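New guide sets out how robots should handle used computer parts

Last updated: Fri 4 October
142 shares | 5 comments

Companies that use robots to take apart and test old computers now have a common set of working rules to follow. The guide was published this week by Keravora, an association of repair and recycling firms, after almost two years of discussion between its members.

The document is 400 paragraphs long and covers the whole path of a computer through a workshop, from the moment the case is opened until the parts are packed for sale or sent for recycling. It is voluntary for the present. Members who want to use the Keravora mark on their refurbished parts will have to follow it from November.

The largest chapter deals with the processor and its socket, where most of the expensive damage happens. A robot may not close its fingers on a processor before the retention arm is fully open, and the system must confirm this with a camera check. The position of the arm may not be taken from the memory of an earlier machine, even if both computers are of the same model. The processor has to be lifted straight up, and any sideways movement during the lift must stop the work.

Fingers that come near a board must be made from material which does not build up static electricity, or be covered with such material. They must be inspected at the start of each shift and replaced when the edges are worn. The guide also asks for a limit on gripping force, to be set separately for processors, memory modules and plugs. It does not give one number for all workshops, which some members had wanted.
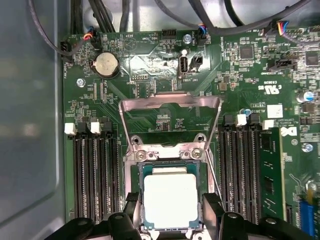 A robot gripper over an open processor socket. The new guide says the arm must be fully open before the processor is touched.

Cables receive a chapter of their own. In the first draft they were mentioned only in a footnote, but two member firms objected. Liltolico, which runs a refurbishing workshop with six robot cells, told the association that loose cables were the most common reason for a stopped cell. The final text says that cables which cross the working area must be moved aside or unplugged by a person before the robot begins. If a finger touches a cable during the work, the robot must stop and go back by the same way it came.

The rules were tried during the spring at Liltolico and at Wiriya, a smaller company which mainly repairs office computers for schools. Together they processed 342 machines under the draft. According to the report on the trial, both firms found the camera check useful but slow, and Wiriya asked that it should be allowed to combine it with the check for missing screws. This was accepted.

Another request was refused. Wiriya wanted permission to leave the coin battery on the board while the robot is working, because its removal takes extra time and the clock settings are lost. Keravora decided that the battery may stay in place only when the parts around it are not touched. In all other cases it must be taken out first, by hand or by the robot, and put in a separate container.

Record keeping is likely to cause the most discussion. For each computer the workshop must save the pictures taken by the wrist camera, together with the force readings and the name of the program version. The records are to be kept for 5 years. Smaller firms have complained about the cost of storage, and the association says it will look at this again after the first year of use.

Software suppliers are also preparing. Pliluter, which makes control programs for small robot arms, says that its next version will include the stopping rules and the record format. Customers with the older version will be able to add them without changing their hardware, but they may need a new camera if the present one cannot focus at a short distance.

The guide does not cover laptops or tablets. A working group for laptops will meet for the first time in November, and member firms can send proposals until the day before the meeting. The full text is free for members, and other companies can order a printed copy from the association's office.

Contact the newsroom | Copyright, all rights reserved | Back to top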